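Cup lids popping off during break, stores order query

szmedve
Posts: 168
We changed over to the Skadirley paper cups in June and I'm getting complaints about lids lifting on the side opposite the drinking opening. Same 90 mm nominal rim as the old Cirner stock. Has anyone measured the rolled rim on these?

Zinhle N
Posts: 66
Measured a sleeve. The rim roll is thinner than on the Cirner cups and the side seam stands proud of it. If the seam ends up under the drinking opening, it leaks. Put the seam at the back or the side.

szmedve
That's the opposite of what the supplier's sheet says. It has the seam under the opening.

Zinhle N
Then the sheet is wrong. I filled 30 cups at 66 degrees and tipped each one. Every leaker had the seam at the front.

andor_t
Posts: 113
Thirty cups from one sleeve doesn't tell you much. I'd look at how people put the lid on first. Most press the centre of the dome, and that flexes the rim outward. Press the edge, work round with the thumb, listen for the click.

margit.antal
Agree with Andor on the edge. Don't agree on the dome. A stepped lid is stiff enough that centre pressure does very little.

andor_t
On a new lid, maybe. Try it on one that's been on and off a few times.

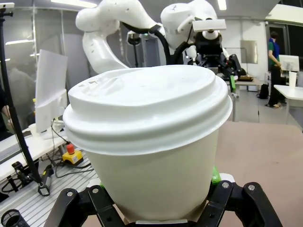
Beverage Supplies Group, Ung Site Services

hanh.ngo
White domed lid with the raised, stepped rim, on a plain tapered paper cup. Note the overhang: the outer rim of the lid sits well proud of the cup body, so don't lift by the lid. Grip the paper lower down, where it narrows.

szmedve
Is that the Skorell lid or the one that came with the cups?

hanh.ngo
Skorell. Colour is a quick check, the lid is a brighter white than the paper.

margit.antal
Colour won't tell you anything about fit. Check the code on the carton.

Zinhle N
Will repeat with a second sleeve and both lids.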